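Sotholm Hands: data card

Hand histories from a small-stakes poker league, kept in one format because the previous four formats were driving me up the wall.

What's in it

There are 2,454 no-limit hold'em hands, all played for stakes that would embarrass a parking meter. Of these, 1,561 reached a flop. The rest are people folding, a skill the Sotholm league has been slow to pick up.

Each row is one hand: seat positions, stack sizes in big blinds, every bet in order, the board, and hole cards where they were shown. Players appear as two-letter codes. The codes are stable across seasons, so grudges can be studied over time.
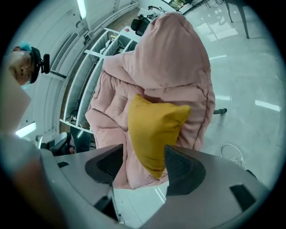
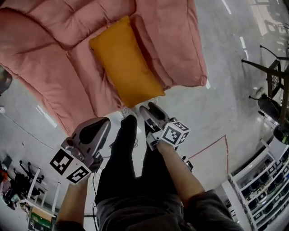
Pink quilting and mustard yellow.
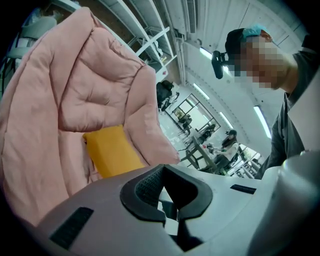 Reading time: 2 minutes

How it was recorded

Getachew Wolde typed most of it in at the table between deals, using the Illivix hand logger. Anything entered after 11 at night should be treated with suspicion. Side pots from the Pirzada season were rebuilt from memory, and the memories disagreed. Those rows have side_pot_ok set to 0.

Known problems

Muckers are under-represented, so bluffing looks rarer than it was.
Tables vary from 5 to 9 seats. The button is missing in some 20 hands.
The November file uses commas as decimal points. I have stopped asking why.

Using it

Run Nornell's import script on the folder and ignore the first warning. The second warning is real. Please don't train anything on this and then take it to a casino; you'll have learnt from people who call with seven-deuce on principle.

Corrections go in the issues list, with the hand number. "I would never have played it like that" has been closed as a duplicate.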